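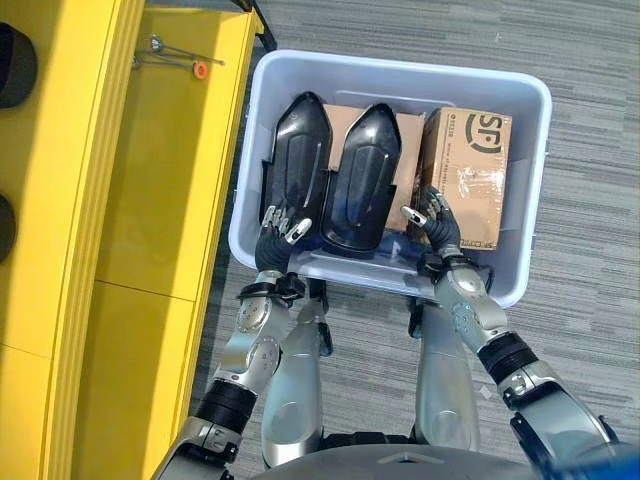 June has been tote month for the Skarneck crew, and I've come out of it with a sore thumb, a much better filing system and a deep respect for anyone who picks orders for a living. Some of you asked at the last open evening what we do all day on the Skurkirden project, so I said I'd write it up for the newsletter.

The short version is that we pick things up and put them down again, a lot, and save every go. Skurkirden is meant to learn handling jobs from examples, with no one typing in where each finger should be. So one of us drives the robot through a task from start to finish, the cameras and joint readings get stored together, and that makes one episode. Then we shuffle everything about and do it again. This month's job is sorting between the bin and the yellow shelving, with a mix of cardboard boxes and black plastic parts, two hands, any order you like.

I thought the boxes would be the hard bit. They're lovely! Flat sides, square corners, and even a clumsy grab usually ends up somewhere sensible. The black parts are another story. They're curved and shiny, they lean on each other, and if you squeeze one too low it swings round and knocks its neighbour. My first session I recorded 30 episodes and kept 22, and I was quite proud of that until I saw what the morning shift had managed.

A word on what "kept" means, as we had a bit of a debate over it. We used to bin anything with a fumble in it. Then the De Bruijn people, who do the training side, asked us to stop being so tidy - if the robot only ever sees perfect grabs, it has no idea what to do when one slips. Now a fumble stays in as long as the driver recovers and finishes the job. What goes out is anything where the driver gave up, a camera dropped, or somebody walked through the middle with a cup of tea (me, Thursday, sorry).
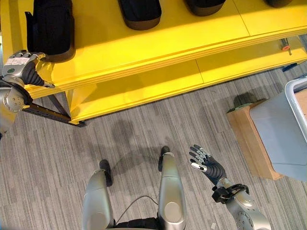
The shelf has its own set of headaches. Placing on the upper level means reaching up and forward at once, and from the head camera you lose sight of the far end of whatever you're placing. You learn to go by the front lip and trust it. The lower level is easier to see but there's less headroom, so your knuckles are forever worrying about the shelf above. I say your knuckles. After an hour in the gloves you really do start thinking of them as yours, and I caught myself leaning sideways in my chair to "see round" a box.

We also settled on 2 rules for resetting between episodes. Everything gets moved, even if only by a hand's width, and whoever drove the last one doesn't do the reset. That second rule came from looking back through a week of my own recordings and finding I'd put the same box in the same corner nearly every time. A learning system will happily pick up on that and then be baffled the moment it's somewhere else.

Labelling is still the slow part. Each episode gets a line of plain English ("move the box from the bin to the lower shelf", that sort of thing) plus a note of which hand led. We've started doing it in Jolelau straight after each batch, while we can still remember what we were trying to do, and the backlog is finally shrinking.

Next up is the same job with the bin turned and shifted along the floor, and then small bits and pieces, which I'm dreading slightly. If you'd like a turn at driving, put your name on the sheet by the kettle. Sessions last 2 hours with a break in the middle, and you don't need any experience, though short sleeves help with the gloves.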